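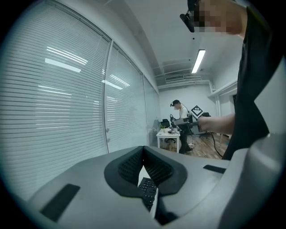
Rorkska wrote to me after the last post to ask why I bother replacing the foam pads on the hand-held grippers when they still look fine. Fair question, and the answer is that looks don't tell you much. The foam packs down in the middle first. By the time you can see it, the grip has been uneven for a while.

I went back through my notes from January. The Avska pads I had then were good for more than 3,000 closings before the grip got sloppy on small parts. I now swap both pads of a pair together, even if only one feels flat. One new pad against one old one pulls the object sideways, and then you spend an afternoon blaming the calibration.

Cleaning is simple. A dry brush first, then a cloth with a little water. I don't use alcohol on the foam – it attacks the glue.

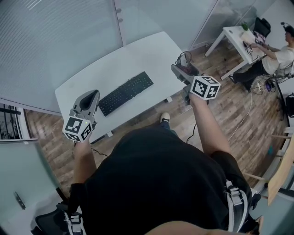
The marker cubes need more care than the pads. A smudge on one face is enough to make tracking jump, so I wipe every face before a session and check that the cube doesn't rock on its mount. If it does, tighten it and redo the calibration. Don't skip the second part. I did once and threw out 128 recordings.

Cables are the other thing. Leave enough slack to reach over the whole desk, and tape down whatever crosses the floor. Sheehan connectors hold well but they don't like being tugged at an angle.

I still have the Andgate firmware update to do on the left gripper. It takes 5 minutes if it goes well, and I'll write up the settings when it's done.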